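Buying a suturing robot for the skills lab: your questions answered
Besent Training Unit. Page kept by Efua Asante. Last changed 2026-06-25.

Why are we even looking at this?
Two departments asked, and Tretberg's sales team asked harder. I remain to be convinced, but a fair answer needs proper figures, so we are collecting them.

What would the money cover?
The quote from Tretberg covers the arms, the console and one year of service. It leaves out nearly everything you use up: thread, needles, practice pads, drapes and cleaning cloths. Ask for those prices in writing before you talk about anything else.
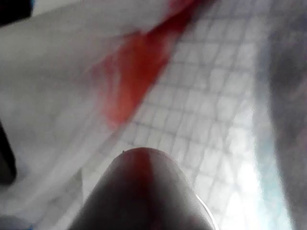
Ankit Kanaujia has put our running costs at £3,787 for a first term, and he thinks that is low. Instruments are the part I worry about most. Each one is sold with a limit on how often it may be used, and the brochure puts that limit in very small print.

Can't we reuse the practice pads?
Up to a point. A pad has room for more than one cut, and stitches can sit quite close together along a seam. Once the surface is full of holes it tells a trainee very little. Our budget allows 88 pads a term at full price. Sena Boateng is asking Owusu for a bulk rate, and until that arrives please don't plan on a discount.

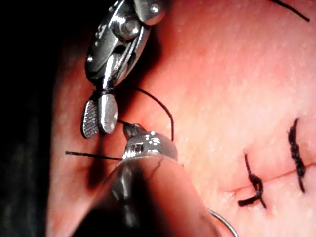

Will it tie stitches by itself?
Ask the seller what "by itself" means, then ask who was standing next to it. A few neat knots on a pad prove that a few neat knots can be tied on a pad. I'd want to see the failed runs as well – dropped needles, snapped thread, the lot – and how long each stitch took. Tretberg promised us those records in February. We are still waiting.

What should we look for at a demonstration?
Bring your own pads and your own thread. Watch how the needle is handed over and how the loose thread is kept clear of the jaws. Ask for a second cut at a different angle from the first. Wumpini Darko has a score sheet you can borrow.
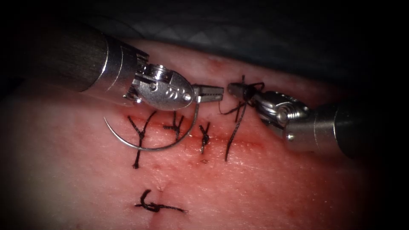 Is leasing cheaper?
Over one year, yes. Over five, no, unless the lease includes instruments, and the one from Ustlow doesn't. It also charges £1,047 for each engineer visit after the first.

When will you decide?
When we have three full quotes. We have one and a half. Send questions to Kiều Lương, who looks after the spreadsheet.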